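We use cookies to remember your basket and to find out which pages people leave quickly. By staying on this site you agree to this. Manage preferences | Accept

The Hovland Swift Brick

A hollow brick for birds that would like to live in your wall

Swifts have very few demands. They want a dark hole, high up, with a clear drop in front of it, and they want it to be in the same place next year. For a few centuries buildings supplied this by accident, through bad pointing and slipped tiles. Then we all got very good at sealing things, and the swifts came home from Africa to find the door filled with expanding foam.

The Hovland is a nest chamber the size and shape of ordinary masonry. It goes into the outer wall while the wall is being built, or into an old wall that you are brave enough to cut a hole in. Once it's in, all that shows is a small oval entrance and a bit of face. Most visitors will never notice it. The neighbors will notice it in the second summer, around five in the morning, when the screaming parties start. We consider this a feature, and the neighbors can be brought round with jam.

What you get

One brick, cast in a lightweight concrete mix with a rough inside floor and a molded nest cup set well back from the entrance. The cup matters more than you'd think. Swifts are wonderful in the air and hopeless at furniture. Left to themselves they will glue together three feathers and a bus ticket and call it a nest, and eggs roll off it. The cup gives the eggs somewhere to stay put.

The entrance sits low on the face, just above floor level, so a bird can land on the lip and shuffle in. It is too shallow for a starling with a normal waistline. House sparrows will fit, and sparrows will move in without asking. If that happens, congratulations, you have sparrows, and they could use the help as well. Put in a second brick.

Weight: 7 kg
Finishes: Plain Gray, Buff, Menier (a dark brown named after the first house it was made for)
Entrance: oval, left or right hand, please say which
Fixing: mortar bed, same as the courses around it
Price: $63 each

The left and right hand versions cost the same. If you order without choosing, Vilgot Grønli in the yard will choose for you, and he is left-handed.

Where to put it

At least 5 meters up, higher if the building allows. Swifts leave the nest by falling out of it and sorting things out on the way down, so the space underneath has to be clear. No porch roofs, no trees, no washing lines, no climbing rose that somebody's grandmother planted.

North or east facing is best. A south wall is all right if there are deep eaves over the brick, and a poor idea if there aren't. Chicks can't open a window. Keep away from outside lights, and please think about the cat next door, who has already thought about you.

Swifts like company, up to a point. We suggest bricks in groups of two or more with a full brick between entrances. One brick on its own does get used, but it gets found faster with others beside it. A row of them under a gable also looks deliberate, which planning departments enjoy.

Fitting

Any competent bricklayer can fit a Hovland in the time it takes to complain about it. Bed it level, or with a very slight tilt toward the face so that driven rain runs out. Don't let mortar creep into the entrance. Don't paint the inside. Don't put in hay, wool, sawdust or a welcome note.

The chamber is closed at the back and sides, so nothing gets into the cavity or the loft: no droppings, no feathers, no birds in the spare room. In cavity walls, run the insulation behind it as usual. For timber frame houses the brick is the wrong product and you want the Zivetti box, which screws on under the eaves and weighs a good deal less.

Retrofitting takes longer and makes more dust. Do it outside the breeding season, which means the birds must be gone. December is ideal for the swifts and miserable for the person on the scaffold.

Now the part customers write to us about

They may not come this year. They may not come next year either. Young swifts spend their first summers looking at property without buying, much like anyone else, and a new brick can sit empty for several seasons while they make up their minds. Playing recorded calls from a small speaker near the entrance does help. We sell the Cutum caller for this, with a timer, because you will want the timer. Run it early and again in the evening from the moment the first birds are back, and stop when the neighbors reach the end of the jam.

We can't offer a refund on the grounds that no swift has turned up. Ingvild Engström, who drew the first version of this brick at her kitchen table, waited so long for her own pair that she had begun referring to it as the vent. They are in there now and they have never thanked her.

Cleaning

None. Swifts are tidy, and the chamber needs no opening. Leave it alone.

Ordering

There are 393 bricks in the yard at the time of writing. Orders placed before noon on Wednesday leave on that week's truck. Larger orders go on a pallet, and the driver will put the pallet at the curb and no farther, however nicely you ask. Check the bricks before signing. A chipped corner is cosmetic and will disappear in the mortar. A crack through the chamber isn't, so send us a photo and we'll send another brick.

Builders fitting more than one house should call first, as the Menier finish is cast to order and the molds can't be hurried.
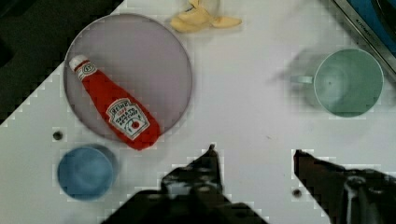
Samples of all three finishes can be borrowed for the price of postage. Please send them back. We have one Buff sample left and we're fond of it.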